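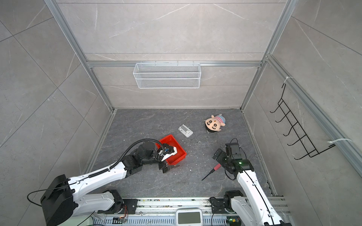

Mardi 25 octobre 2022
Par Nouhaila Kabbaj

Rapport de projet, partie 2 : collecte des démonstrations

Le projet Plurkex vise à apprendre à deux bras à ranger de petits objets à partir d'exemples téléopérés. La première partie portait sur le montage du poste et le calibrage. Celle-ci traite de la collecte.

Chaque épisode commence par une consigne courte, par exemple « saisir l'objet dans le bac rouge ». L'opérateur guide les bras, et le logiciel Wolen enregistre les positions des articulations, l'état des pinces et les flux des caméras. Un épisode est limité à 900 pas de temps. Au-delà, il est coupé et classé comme échec.

Nous avions prévu 400 épisodes. Nous en avons enregistré 546, dont une partie a été écartée au tri : prise manquée, consigne mal suivie, décalage entre deux flux. Les reprises après une saisie ratée ont été gardées — le modèle doit aussi voir comment on se rattrape.

Les objets sont déplacés à la main entre deux épisodes. Au début, nous les remettions presque toujours au même endroit et le premier modèle ne savait rien faire ailleurs. Nous tirons maintenant les positions au sort. Le panier grillagé et le support à crochets restent fixes pendant toute une série.

Problèmes restants : les petites pièces claires sont difficiles à saisir, et l'annotation prend plus de temps que l'enregistrement. La suite, en novembre, sera l'entraînement sur le serveur Grasturora, avec un nouvel essai à 3000 itérations.

Contact : atelier Ruiz-Ortega | © 2022 Projet Plurkex | Haut de page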